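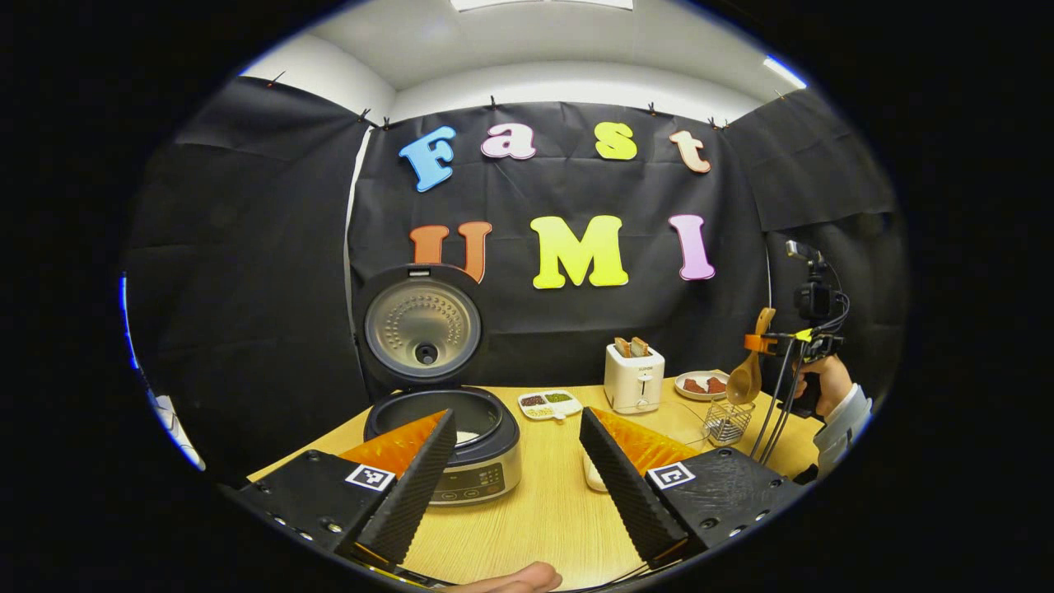 Trinier hand-held gripper kit, trial set
Acceptance and safety check, 21st February
Checked by: Feven Fikre. Second reader: Keyvan Zamani

1. Orange pads, inner side of both fingers: OK. Please press each pad by hand before every session.

2. Square markers on fingers: OK, two different patterns. Do not clean with alcohol.

3. Screws on finger housing: OK. Tighten again after 600 closings, as the Cundell manual asks.

4. Own fingers near the housing: COMMENT. It is easy to put a fingertip between the two housings. I ask for a guard -- or at least a warning label.

5. Cables of second device: COMMENT. They hang down toward the table. Must be clipped before work beside the toaster.

6. Rice cooker and toaster: unplug when changing the operator.

7. Spare pads: NOT OK. Missing from the box, order 235 is still open with Doltport.

Result: accepted with comments. Points 4 and 5 to be answered by Arif Howlader before we sign for the second set.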